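What holds a petal up

Artificial flowers have moved out of the hotel lobby and into the asset register. A look at fibre, dye, wire and dust.

The store at Grornside occupies the rear half of a former tile showroom in Udmont, and the temperature inside is kept at whatever the weather outside permits. There are no cool rooms. The stock, at the last count, stood at 2,347 made-up arrangements plus loose stems, nearly all of it on hire to offices, aged-care homes, display villages and two ferry terminals, and rotated four times a year. What comes back is inspected, cleaned, repaired or cut up for parts.

Patricio Urrutia runs the bench. He trained as an upholsterer and still talks like one. A flower, in his terms, is a cover over a frame, and most failures are failures of one to stay put on the other.

The trade tends to sort artificial flowers by price, though sorting them by petal material is more useful to anyone who has to look after them. Woven polyester is the commonest. The cloth is stiffened with a resin size, die-cut in stacks, printed or dip-dyed, then pressed between heated moulds to set the veins and the cup. The set is a thermal one. Polyester takes the shape of the mould when heated above its glass transition, which sits in the vicinity of 70 to 80 degrees depending on the yarn, and will hold that shape until it gets that warm again. A parked van in a Udmont summer doesn't quite get there. A shelf directly over a heating outlet can do, over enough seasons, and the petals open out flat.

Silk, despite the name still used across the industry, is rare outside millinery. It takes dye beautifully and handles badly. Urrutia has one box of it, inherited with the business, and doesn't hire it out.

Coated foams and the various soft-touch finishes make up the third group. A thin layer of polyurethane or latex is laid over a fabric or foam core, giving a cool, slightly damp hand that persuades most people at arm's length. Tulips suit the method well. The real petal is thick and waxy with few visible veins, and the closed cup hides the join at the base. Latex ages poorly, however. It oxidises, yellows, and in a humid room can turn tacky, at which point it collects lint and can't be cleaned without lifting the surface. Polyurethane does better but is subject to hydrolysis, the same slow breakdown that takes the soles off hiking boots left in a cupboard. Stock bought in December and stored in sealed plastic can be sticky before it's ever been hired.

Paper is the last group, and the oldest. Crepe paper gets its stretch from mechanical crinkling, and a petal is formed by pushing a thumb into the grain. Nothing else gives the same matt depth of colour. It is also ruined by a single splash, so paper stays in glazed cabinets and photographic work.

The wire matters more than the petal

Ask for a good artificial stem and you will be shown the bloom. The person who has to arrange it will look at the other end. Inside nearly every stem is a length of annealed steel wire, sheathed in extruded polyethylene, and the gauge of that wire determines whether the flower can be posed, whether it will stay posed, and how many times it can be reposed before it fractures.

Steel work-hardens. Each bend in the same spot makes the next one stiffer and more brittle. Urrutia's rule is that a stem should be curved over the whole length of the forearm and never kinked over a thumb. Where a sharp angle is unavoidable he prefers to cut the wire and splice in a new piece with floral tape, on the grounds that a splice can be undone.

Cheap stems use wire that stops short of the head, leaving the bloom on a bare plastic peg. The peg is a push fit. It loosens with handling, and the flower begins to rotate on its own axis, then to nod, then to fall off in transit. A drop of hot-melt glue holds for a season or so. Better practice is to drill the peg, run a fine wire through it and bind down the stem for a hand's breadth. It takes four minutes. Multiplied across a hire fleet, four minutes is the main item in the labour budget, and the reason Grornside now rejects peg-headed stems at purchase.

Leaves are attached by a moulded collar that slides up from the bottom. On tulips, where the leaf is long and clasps the stem, the collar is usually too small for the leverage placed on it. Once stretched it slips, and the leaf ends up around the foot of the stem. Self-amalgamating tape under the collar fixes this — green is available, black is cheaper and shows.
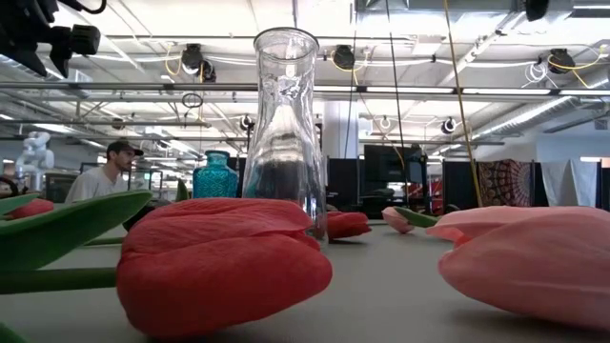
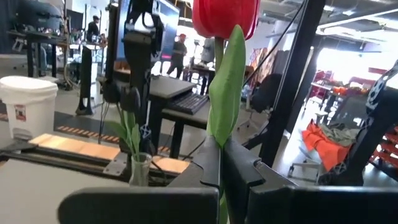
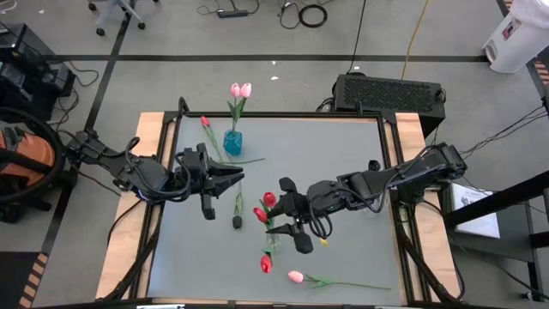 Red tulips, the most requested stem in the spring hire range.

Red is the problem colour

All dyes fade, though not at the same speed, and reds and pinks in the lower price brackets are the first to go. The mechanism is photochemical. Ultraviolet and short-wave visible light break the chromophore, the part of the dye molecule that absorbs selectively, and the fragments absorb nothing useful. A mixed shade therefore shifts before it lightens. Purple goes blue as its red component departs. Leaf green, commonly a blend of yellow and blue, goes the teal of an old surgical gown.

Disperse dyes on polyester can be very good indeed if the right ones are selected, and textile buyers in the curtain trade routinely specify a lightfastness grade on the eight-step blue wool scale. Artificial flowers are rarely sold with any such figure. Morenike Garba, who buys for Grornside and for a smaller firm called Fuvby, has taken to doing her own tests. She pins sample petals to card, masks half of each with aluminium foil, and leaves the card inside a north-facing window alongside a strip of blue wool standards. When the standard for grade four shows a visible change, she peels back the foil and compares.

Her results don't track price. In the most recent batch the dearest red failed before the cheapest. Petals from the same supplier, in the same catalogue colour, bought a season apart, differed by two grades. She takes this to mean that the dye house changed its recipe, and now tests every delivery.

Glass helps less than clients suppose. Ordinary window glass blocks most of the shorter ultraviolet and transmits a good part of the longer. Laminated glass blocks nearly all of it, but visible light still does damage, only more slowly. For museum textiles the usual recommendation is 50 lux. An office reception desk is commonly lit to 300, and a working bench to 500, and neither figure allows for the sun arriving through a glazed wall at four in the afternoon. Garba's placement advice to clients runs to a single paragraph and amounts to this: stand where the arrangement is to go, and if you would squint, choose white.

White has troubles of its own. Optical brighteners, added to make it look cleaner, degrade to a dull cream, and the change is most obvious where one petal has been shading another.

Dust, and what to do about it

Dust on a synthetic petal is held partly by static and partly by grease. In a dry, air-conditioned building the static dominates and a soft brush will do, provided the brush is natural bristle and the stroke runs from the base outward. Near a kitchen or a café the grease dominates and brushing merely polishes it in.

Grornside washes woven polyester stems by hand in lukewarm water with a few drops of non-ionic detergent, head down, moved about by the stem. They are rinsed twice and hung inverted. Hanging them upright lets water run into the stem along the wire, where it rusts the core and stains the collar from inside. Coated petals are wiped, not immersed. Foam is left alone.

The canned sprays sold for the purpose contain solvent and sometimes silicone. They work by floating the dust off in a run of liquid that drips on whatever is underneath. Urrutia will use one outdoors, on polyester only, after checking a hidden petal for colour bleed. Hair dryers he has banned from the bench, for the reason given earlier about glass transition.

Storage is a matter of not stacking. Heads are wrapped in acid-free tissue and the stems laid flat in ventilated cartons, alternating end for end, with the carton marked for the depth it can bear. Vases travel separately. Arrangements fixed in setting resin, the false water that was popular in clear glass some years ago, cannot be dismantled at all, and the resin ambers. Grornside stopped making them after the ferry terminal contract and is still getting them back.

Fire and paperwork

Any large quantity of synthetic foliage in a public building raises a question about fire performance, and the answer depends on the building, the quantity and who is asking. Some stock is made with the retardant in the polymer. Most is sprayed afterwards. A topical treatment is generally water-soluble, so washing removes it, and a stem that carried a certificate when bought may not deserve one after its first clean. Garba keeps two registers. Treated stems have a dab of yellow paint on the cut end of the wire and are dry-brushed only; when they can no longer be brushed clean they go to the domestic range or are stripped.

The stripping bench is the least visited part of the building. Wire goes in one bin and polyethylene sheath in another, and the local recycler at Ibarra takes the first and declines the second. Petals in fair condition are graded by hand and dropped into drawers by colour. The drawer of reds is twice the depth of the others and has a foil lining.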